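# The Weight of an Empty Box

Corrugated board is sold by strength and bought by price, and most disputes over damaged freight begin in the gap between the two. A carton rated for 18 kilograms in a dry test room loses part of that rating in a humid trailer. It loses more when the stack is out of line, as the corners carry most of the load.

Forkport, a packaging buyer for small food producers, reviewed 400 damage claims filed over one season. Of those, 252 involved cartons that met their printed specification – the board was sound when it left the mill. The failures came later, from overhang on the pallet and long storage near open dock doors.

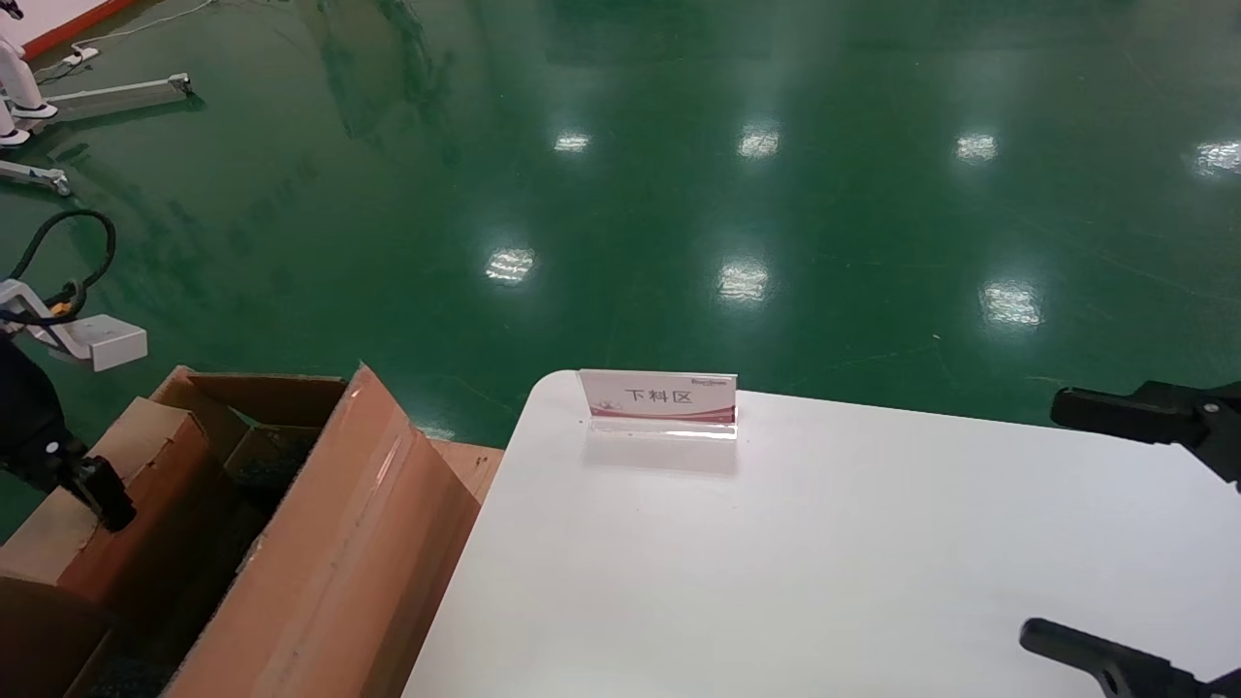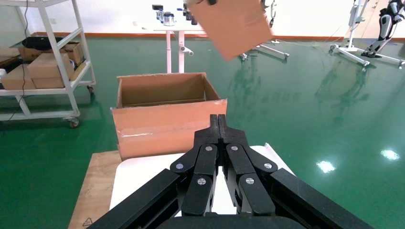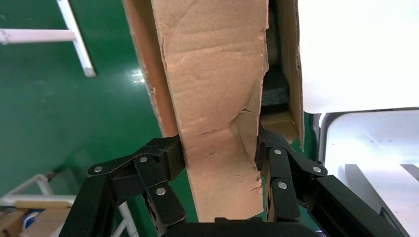 The usual response is to order heavier board. Dosetti, a converter that supplies Forkport, argues for a change in flute direction and a tighter limit on moisture at the gluing stage. Vertical flutes act as small columns. Once creased, they carry very little, and added paper weight does not restore them.

Woker, a regional carrier, took a different route and cut its maximum stack to nine layers between June and September. Claims fell, but so did the number of cartons per trailer, and the carrier passed the cost on through a summer surcharge.

Recycled content complicates the choice. Each pass through the pulper shortens the fibers, and short fibers bond less well. Pyo, a mill that runs mostly recovered stock, adds starch at the size press to make up the difference. The starch raises stiffness in dry conditions and does less in damp ones – buyers shipping chilled goods still ask for a share of virgin fiber in the liners.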